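The Spare Bed Season
By Zakhar Ivanyshyn

My aunt rang in February to ask whether we still had the spare room, and I said yes before I'd remembered what was in it. She meant to stay for a fortnight. I had nine days to find the floor.

If you've ever kept a spare room you'll know how it goes. It starts as a kindness to other people and then it slowly becomes a kindness to yourself, a place to put the fan heater and the wedding presents you can't face. Ours in Peroldale had held guests twice in three years. The rest of the time it held my brother's drum kit, and a box of tiles from a bathroom we no longer own.

So I cleared it, which took a whole morning and two trips to the tip, and then I lay down on the bed to see what my aunt would be getting. Oh dear. I could feel the slats. I could very nearly have told you what sort of screws were holding them in! I had been putting people I love on that thing and waving them off afterwards with a bacon sandwich, and they had all said they'd slept like a log, because that's what you say.

That's how I came to spend most of the spring thinking about guest beds, and talking about them at length to anyone who'd sit still. I asked everybody the same question: what's the worst night you've ever had under somebody else's roof? You should try it at your next dinner, it's better than holidays. One woman at the Ullow market told me about a bed settee with a metal bar across the middle which she'd slept around, in a sort of horseshoe, for a week. A man I play five-a-side with was given a child's bunk (the top one) at the age of 46 and got his foot stuck in the ladder. My own mother, when pressed, said it was my place. Thanks, Mum.

What surprised me was how seldom it was the mattress people complained about first. It was the pillows, by a mile. Hosts put out the old ones, the ones that have been demoted from the good bed and have gone flat and a bit yellow under the case. After pillows came cold, and after cold came not knowing where anything was. Is this my towel? Which light switch does the landing? Can I flush at three in the morning or will it wake the baby? I'd never once thought to tell a guest about our upstairs tap, which you have to turn the wrong way, and I now picture a long line of visitors standing there in the dark with toothpaste in their mouths.

Anyway, the bed. I went first to Ekwueme, the furniture place behind the station, because they let you lie down for as long as you like and don't hover. Mrs Ekwueme started it with her husband and she has firm views. She thinks most people buy a guest mattress as if they were buying a punishment. Too thin, too hard, and always the narrowest size, so that a couple has to sleep in shifts. She asked who'd be using it. I said my aunt, then my in-laws at Easter, then probably me when I've got a cold. "Then buy it for you," she said, "and they'll be fine." I've thought about that a lot.

I lay on everything in the shop. I fell asleep on one of them, which I took as a recommendation, until I saw what it cost. My budget was 500 pounds for the lot, bed and bedding, and I'd like it recorded that I stuck to it, although only by leaving out the nice lamp. The mattress was most of that. It's a medium one, nothing fancy, with a bit of give at the shoulder. The frame we kept and I put in new slats from Workberg, who do them cut to length, and they came in a bundle so light I thought half were missing. It took me 90 minutes to fit them with the radio on. The old ones I've kept for the beans.

Then sheets, and here I have to confess that I've turned into a bore. I used to buy white for the spare room because hotels do. Hotels have a laundry! We have a washing line and a dog. White shows every single thing, and after a year it's the colour of porridge anyway, so I've gone over to green and I'm not going back. A soft, dusty sort of green looks clean when it's clean and doesn't shout when it's slightly less so. It also makes a small room feel calmer, or it does to me. My wife says it makes it look like the inside of a pear.

And do get fitted ones with proper deep corners. I must have slept on 69 different borrowed beds in my life and on most of them I woke up wrapped in a loose sheet like something from a museum. You want the sheet still there in the morning. A cover that pings off at one corner at two o'clock will ping off at the other by half past, and your guest is too polite to put the light on and sort it out.

Blankets I'm less fussy about. Put out one more than you think, folded, where it can be seen. My aunt is a cold person (in temperature only) and she'd never have gone looking in a cupboard. The same with a hot water bottle. Leave it on the bed and people will use it. Leave it in the kitchen and they'll lie there thinking about it.

The other thing I'd say is leave somewhere for clothes. I'd cleared out the drums and felt very pleased with myself, and it wasn't until I stood in the doorway pretending to be my aunt that I saw there wasn't a hook or a chair in the place. Guests' clothes end up on the bed all day, and then on the floor all night, and then they go home creased. One chair and four hooks on the back of the door cost me 15 pounds, and she used every one of them.
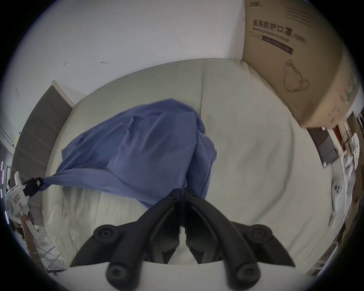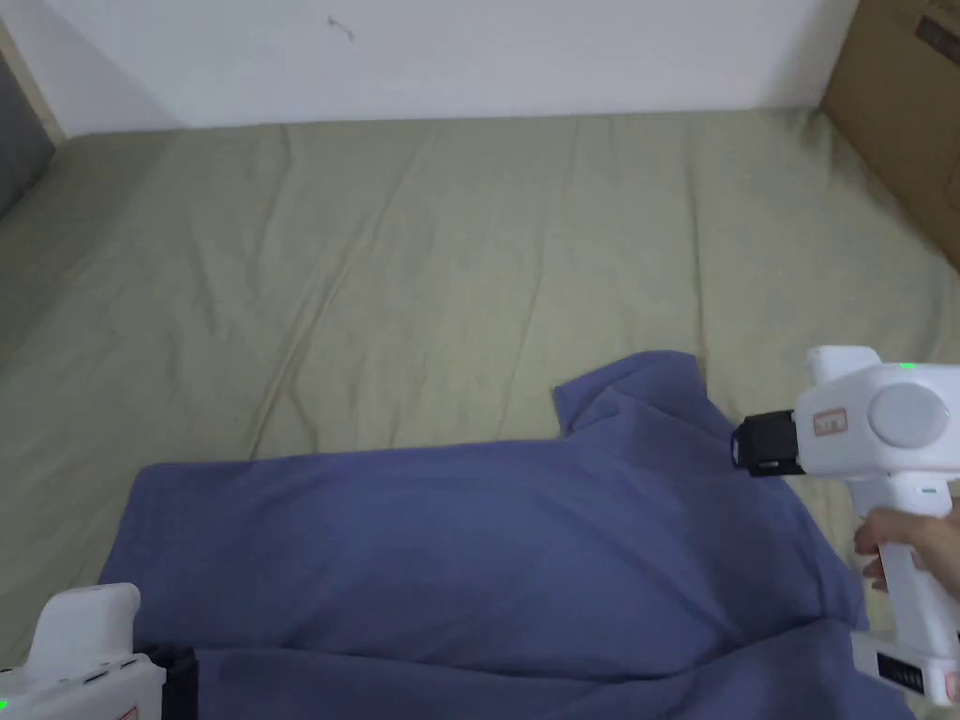
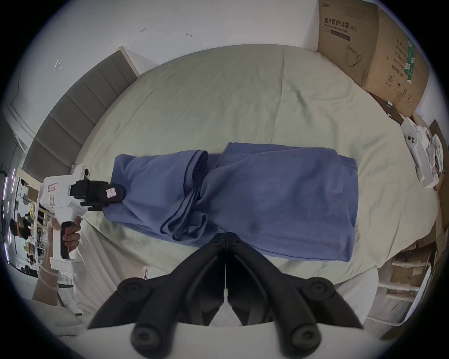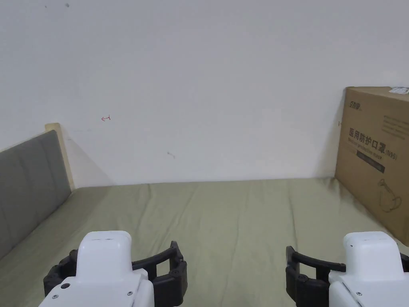

Beds, bare and made up. Green sheets in the second, third and fourth pictures.

She stayed three weeks in the end. She'd brought her own pillow.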